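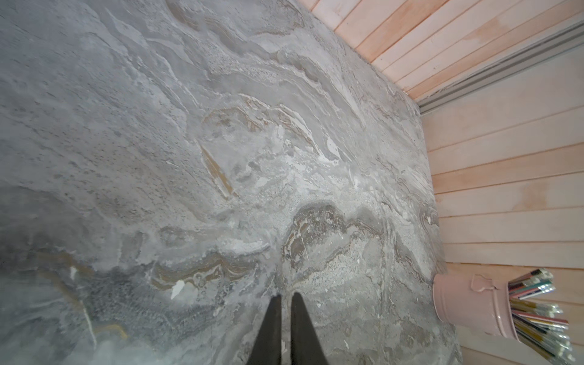 The Night Log

The log began on 5/4/19, at the kitchen table in Adthorpe, after the second health visitor had gone. Jocelyn Evangelista ruled the columns herself. Time of waking. Duration. Action taken. Result. She had spent eleven years writing maintenance schedules for the pumping station at Plondport and saw no reason why a child of 2 should be harder to document than a pump.

The child was called Kofler. It was a surname on his father's side and had been used as a first name once before, for a great-uncle. He had slept through until March. Then he had stopped.

Entry one read: 01.10. Forty minutes. Water offered, refused. Settled with hand on back.

Entry two read: 03.35. Twenty-five minutes. Asked for the lorry. Lorry supplied.

By the end of the first week there were seventeen entries. She drew a graph. The wakings fell into two groups, one shortly after one o'clock and one between three and four. The second group was wider. She held constant what could be held constant. Bath at the same time, the same two books in the same order, the landing light off. She changed one thing every three nights and wrote down which.

Thicker curtains had no effect. A later tea had no effect. Moving the cot to the other wall made matters worse for two nights and then made no difference. White noise, played from an old phone on the chest of drawers, shortened the first waking by a few minutes, but the margin was within the normal spread and she did not count it.

Her husband worked away, at Hirklow, and rang at 7 each evening. The boy held the phone against his cheek and breathed into it. When he had finished he handed it back and went to look behind the front door. He did this on every night of the log. She had not made a column for it.

"How are the numbers?" her husband asked.

"Stable."

"Is that good?"

"It means the interventions aren't acting on the cause."

There was a pause on the line. Somebody was running a tap at his end.

"I could come back on the early train," he said. "It gets in before he's down."

"You'd lose the overtime."

"Yes."

She worked it out on the back of the graph. The overtime came to 757 a month before tax. The early train cost more than the late one. The result was a negative figure, and she underlined it and sat looking at it until the boiler switched itself off.

At 01.20 the child woke. She went in and did not put her hand on his back. She sat on the floor beside the cot with her knees up and waited to see what he would do without assistance. He stood, holding the bars. He looked at her and then over her head, at the door.

"Daddy coming," he said.

It could have been a question. His voice did not yet go up at the end of one.

"He's at work."

He considered this. Then he lay down with his feet on the pillow and asked for the lorry. She passed it through the bars. He put it under his stomach, where it must have been uncomfortable, and was asleep in nine minutes by the clock on the landing.

She wrote it up standing in the kitchen. Under Action taken she put: none. Under Result she put the nine. Then she took the ruler and added a fifth column, narrow, in what was left of the margin, and could not think how to head it.

She sent her husband a message with the time of the early train. He was awake. He answered that he knew the time of the early train, he had known it for weeks, and would she leave the landing light on.

She turned the page to start a new sheet and wrote: landing light, on.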